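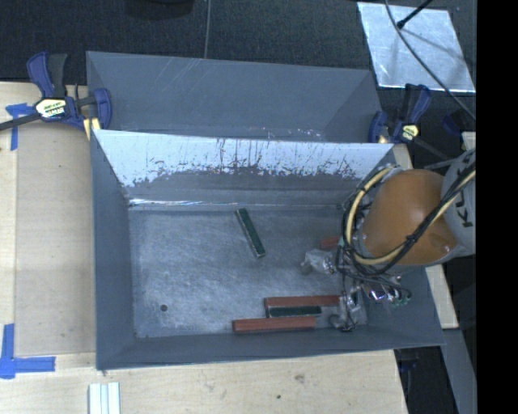
Janvier 2025, et j'ai enfin terminé le grand tri de la cuisine ! Enfin, « terminé »... disons que les placards ferment à nouveau et que je retrouve mes couvercles sans vider trois étagères par terre.

Tout a commencé en juillet, quand on a décidé de passer l'été à Kernport dans une location minuscule : deux casseroles, une poêle, un couteau qui coupait à peu près. Et on a très bien mangé ! Des tomates, des sardines, des pâtes à l'ail presque tous les soirs (les enfants n'ont jamais réclamé autre chose). En rentrant, j'ai ouvert le placard sous l'évier et j'ai eu un coup de fatigue.

Alors j'ai tout sorti. Le moule à kouglof de ma tante, gardé. La yaourtière, donnée à Fiachra Keane, mon voisin du dessus, qui m'a rapporté cinq pots à la fraise le lendemain. La machine à pain, j'ai hésité longtemps... elle est partie aussi, je préfère pétrir à la main en écoutant la radio.

Pour le reste, je suis allée au dépôt de Trirthorpe. Je m'attendais à un hangar triste et j'y ai passé l'après-midi ! On y trouve de tout, des verres dépareillés, des nappes brodées, et même une soupière à fleurs que j'ai failli ramener (j'ai été très forte). La dame de l'accueil m'a raconté qu'ils reçoivent plus de 2 000 objets par mois. Imaginez le rangement !

Côté épices, j'ai tout transvasé dans des petits pots en verre, avec la date au feutre sur le couvercle. J'avais quand même un curcuma plus vieux que ma fille. Le cumin et le paprika sont à portée de main, la cardamome tout en haut, je m'en sers à Noël et c'est tout.

Ce qui me reste à faire : le tiroir du bas. Vous savez, celui avec les piles, les élastiques, les bougies d'anniversaire à moitié fondues et les notices d'appareils que je n'ai plus. Je le garde pour les vacances de février. Et si quelqu'un a une bonne idée pour ranger les boîtes en plastique et leurs couvercles, les commentaires sont ouverts, je prends tout !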